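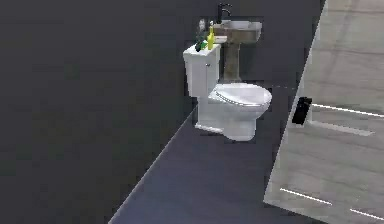
What is input delay in a game?

It is the time between a player pressing a button and the result of that press showing on the screen. Every stage in between adds a little: the controller has to report the press, the game has to read it, the new picture has to be drawn, and the display has to show it.

4. Input delay and how players feel it

Players talk about input delay all the time, though usually under other names. A game is "heavy" or "floaty", or a character "walks through treacle". We love these words, and we collected them eagerly in our early interviews, but they cover several different faults. A long, steady delay feels heavy. A short delay that keeps changing feels slippery. A slow animation at the start of a jump feels like delay even when the game has read the button straight away. This section deals with the first two and leaves animation to one side as far as we could manage it.

Our test game, Bollurari, was written for the study by Deepak Thakur and Danica Pešek. It is a simple running and jumping game with plain artwork and very short levels, and its great strength for our purposes is that we know exactly when it reads the controller. In most published games this is hidden from the researcher. In Bollurari the press, the moment it is read and the moment the finished picture is handed over are all written to a log, so that we can look at any single jump and see where the time went.

4.1 Players and sessions

We invited 38 players to take part. All of them played games regularly, but we made no attempt to find experts, and several told us they mostly played slow puzzle games on a telephone. Each player completed 200 short rounds, split into blocks with a rest between them. A round meant running along a platform and jumping a gap at the last safe moment. After each round the player gave a single rating for how closely the game had followed their hands.

The added delay changed from block to block, and players were not told when. We kept the first block free of added delay for everyone so that each person had a fair chance to learn the timing. Lalit Srivastava ran the sessions and read the same short script each time. Players could stop early if they wished, and sound was turned off throughout. We had argued over the sound for weeks! A jump noise that comes late is a strong clue in its own right, and in the end we decided it deserved a study to itself.

Rounds were removed when the player fell before reaching the gap, when the log was incomplete, or when the drawing time for any picture in the round ran past our limit. This took out over 500 rounds across the whole group. Most of them were early falls in the first block, which is what one would expect from people meeting a game for the first time.

4.2 Steady delay

The clearest result is also the one that pleased us most. Players adapted to a steady delay quickly and with very little fuss. Their first few jumps in a delayed block were late, and then their timing moved forward to meet the game. By the end of the block most were clearing the gap as well as they had with no added delay. Their ratings told a different story, though. Even when their jumps were landing well, players went on scoring the delayed blocks lower. They could play the game perfectly competently and still feel that something sat between them and the character.

We find this gap between doing and feeling really exciting, and it has a practical side. A developer who checks only whether testers can finish a level may miss the delay completely. The testers will finish. They may even improve. Asking them how it felt, in everyday language and soon after the round, brings out the problem much sooner.

There was a further effect when the delay was taken away again. In the first rounds after a delayed block, players jumped too early and fell short of the far side – some of them laughed out loud at this – and a few were convinced that the game had become faster. The running speed never changed. Their hands were still allowing for a delay that had gone.

4.3 Changing delay

A delay that varied from press to press was much harder to live with. Here we kept the average the same as in a matching steady block and let each press fall a little before or after it. Nothing else was altered. The timing of jumps spread out at once and stayed spread out until the block ended, and the ratings dropped further than in any steady block.

The comments are worth reading next to the scores. In steady blocks players tended to describe the game ("it's a bit slow to jump"). In varying blocks they tended to blame themselves or the controller. One asked for a new controller halfway through and was sure that the jump button was sticking. Another apologised for being tired. We had not planned to study blame, but the pattern was so plain in the notes that Digby Tapsell went back and sorted every comment by who or what it held responsible. The shift towards self-blame appeared in players of all levels of experience.

One likely reading is that a steady delay gives the player something firm to learn. Each jump says the same thing about the game as the last one did. When the delay wanders, a late jump could be the player's fault or the game's, and there is no good way to tell from inside a single round. We hold this reading loosely. Our blocks were short, and a player given a whole evening with a varying delay might find some way of coping that we never had the chance to see.

4.4 Where the delay came from

The logs let us compare the delay we added on purpose with the delay that was there already. The controller was checked every 2 milliseconds, so it added very little. The larger share came from the queue of finished pictures waiting to be shown. When the queue was allowed to grow, movement on screen looked beautifully smooth and the controls felt worse. When it was kept short, the controls felt better but the game was more easily upset by a single slow picture.

Many games meet this same choice and settle it without ever showing it to the player. We would like to see it offered more often as a plain menu setting with a plain name. Joris Segers tried several wordings on colleagues outside the project, and "quicker controls" against "smoother picture" was understood straight away, while wordings that mentioned queues or buffers were met with polite silence.

Drawing time also depends on what the game is being asked to draw. Surfaces with fine detail and scenes with many lights can take longer to prepare, and a sudden change of view may bring several of these costs together. A game that runs comfortably in one room can therefore respond a little later in the next, and a developer measuring delay in only one spot will get a kinder answer than the player does. We suggest measuring along a whole route through a level, with turns included, and keeping the slowest results as well as the average.

Figure 1. Computer-rendered interior with a partly open wooden door and patterned wallpaper.

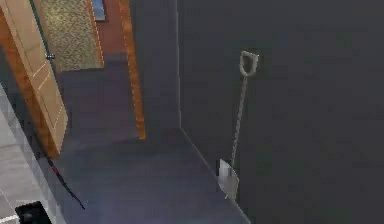
4.5 Limits of the study

Bollurari asks for one kind of action, a single well-timed press. Aiming with a mouse or steering a car gives the player a constant stream of small corrections, and delay may well feel quite different there. We also used the same model of display for every session, and players at home will have all sorts. The rating scale was our own. It was easy to use and players seemed to enjoy it, but it has not been checked against other scales.

The order of the blocks was mixed between players, yet the first block was always the one without added delay, and we cannot rule out that this set a standard against which everything later was judged. A follow-up in which some players begin with a delay is being prepared by Pešek and Srivastava, using the same levels and the same log format, with the sound switched on for half of the rounds.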